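From: Renata Valdebenito
To: irdale-teleop list
Date: October 8, 2024
Subject: Re: Ketchup bottle task, demonstration rules

On behalf of the Kukside group, I confirm the rules for remote demonstrations. Nélida Ledesma wrote:

> Operators at Roltano close the gripper at very different heights. May we fix one?

Please grip the felt bottle low, at the level of the label.

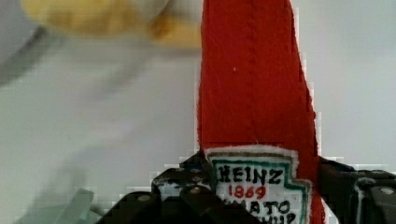
Episodes with a second attempt at the grip are to be kept and marked as such. The plates and toy food stay on the table during all sessions.

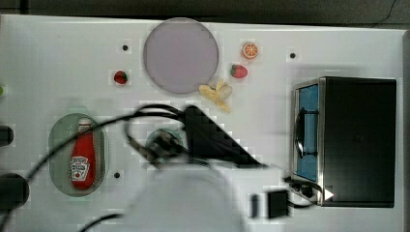

Nélida Ledesma has asked that new operators complete 12 practice runs before their episodes are counted, and the group agrees. The present set holds 398 episodes – 13 of them lack an operator code and will be returned to Roltano.

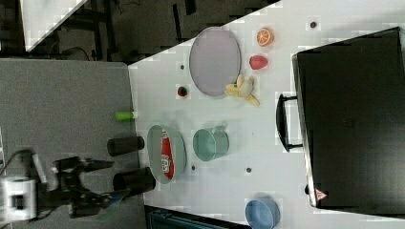

May an operator pause in the middle of an episode? A pause is allowed, provided the arm is holding nothing.

Fingers should close from both sides of the bottle, and slowly. Speed may be raised in February.

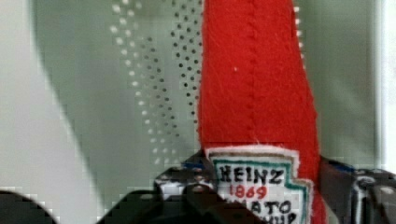
## Submission

Send files to the Rocha server within 7 days of recording, with the operator code in the log.

Renata Valdebenito
Kukside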